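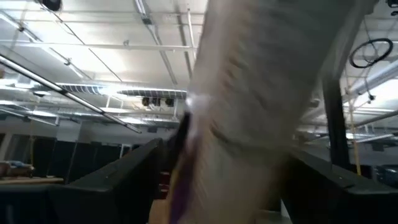 My aunt's laundry folds 2,000 pieces on a good day, and the summer I turned nineteen I folded maybe a tenth of them, badly.

She got me the job in July, the week after I dropped out of the nursing course and before I'd told my mother. "You can stand up?" Aunt Lanying said on the phone. "You can count? Come at six." And that was the interview! On the schedule by the door she was Lanying Xiao, floor lead, and on the floor she was just Xiao, to everybody, including me.

The Hendmont contract was the big one. Hendmont was a hotel out by the lake, and they sent us their blankets in canvas carts, 300 at a time, cream ones with a purple edge. I can still tell you which end goes up. Purple to the left, shake it out, fold to the middle, fold again, smooth it with your forearm (your hands leave dents, Xiao said, though I never saw a dent in my life).

I got okay at it. Then one morning I counted 297.

I counted again. I pulled the whole stack apart, which you are not supposed to do, and counted a third time with my lips moving like a little kid. 297. The truck was coming at two.

"Xiao," I said. "I lost three blankets."

She didn't look up from her pillowcases. "Where did you lose them?"

"If I knew that..."

"Go ask Zhong."

Zhong ran the dryers at the far end and had a radio he kept tuned to baseball. He listened to me with his head tilted, and I honestly couldn't tell if he was hearing me or the fourth inning. Then he opened the last dryer, the one with the Sutell sticker peeling off the door, and reached in up to his shoulder. Out came a blanket. Out came another one, wound up inside it like a burrito.

"Two," he said.

"I need three."

"I have two."

So I went back with my two and folded them, purple to the left, and stood there feeling sick, 299 blankets in front of me and the clock over the office saying one-thirty. I thought about the nursing course. I thought about calling my mother, for some reason, and telling her everything right then, on the office phone, with the presses hissing.

Xiao came over and looked at the stack. Then she looked at me for a while, and reached around and tugged at the thing I'd had over my shoulders since six that morning, when the loading door was open and I was cold.

"Fold," she said, and handed it to me.

I called my mother that night.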